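I've been on a folding kick since August, and it all started with one overstuffed dresser drawer. Four drawers in the whole thing and I could never find a plain t-shirt in any of them. I finally caved and tried the Prumasach method (if you know, you know) where every pile gets its own marked-off patch while you work. I was sure I'd hate it. I love it!

The trick is the tape. Pick a big flat surface, run your lines, and keep the clothes inside them. Mine are never all that straight and I've stopped caring. It peels up fine later, and my old roll from the Chidiac store is still going - best two bucks I ever spent.
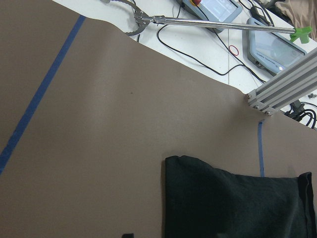
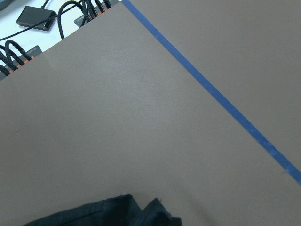 Blue tape on taupe, both times.

Do you have to iron everything before you fold it? No ironing needed for everyday stuff, just smooth it flat with your hands and fold while it's fresh out of the dryer.

Anyway, I'm down to nine dark shirts, which for me is a miracle. Next up is the sock situation, and I'm kind of dreading it. If you've got a system for socks that survives a whole winter, tell me in the comments - I'll try anything once.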